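Search this site Search

Brondine Hydraulic Pump Kit, Two-Pump

2018-06-03
By Doina Dimitriou

The Brondine two-pump kit is a 24-volt setup for the trunk of a full-size car. It lifts front and back separately and is meant for owners who want to raise and lower the car at shows and drive it home afterward. It is not a competition kit. If you want to hop the car, look at the Vörös single-piston pumps.

Each kit comes with two pumps, two motors, 6 solenoids, 4 cylinders, hose, fittings and a four-switch panel on a coiled cord. The front cylinders have a six-inch stroke. Rear cylinders are longer, and you can choose the stroke when you order. Batteries, rack and springs are sold separately.

Tanks come in chrome or plain black. The black ones cost less and are easier to keep clean — the chrome shows every drop of oil. Blocks are the same on both.

Hoses are cut to fit a wheelbase of up to 120 inches. For a wagon or a long sedan, add the extension set when you place the order. We do not take back hose that has been cut.

Installation takes a shop 20 to 33 hours, depending on how much frame work the car needs. Reinforce the rear arms and the spring pockets before you mount anything. Bolt the rack to the frame, never to the trunk floor alone. Fill the tanks with the cylinders fully down and check the level again after the first week.

Kits ship from our Ganelport warehouse. Pravia customers can pick up at the counter and skip the freight charge.

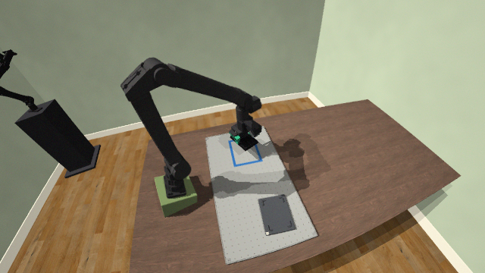 Black arm on green base, wooden table.

Replacement seals, solenoids and motor brushes are kept in stock. The warranty covers pumps and cylinders for one year. It does not cover motors run on more than 24 volts.

Comments

Esko Ojala
Put the black tank version in my '79 coupe. Went in fine but the return hose was tight on the left side. Order the extension if you're close.

lowandslow79
Does the switch panel fit a stock ashtray opening?

Doina Dimitriou
No, it's a little too wide. The two-switch panel fits most of them.

search parts, makes, years... Go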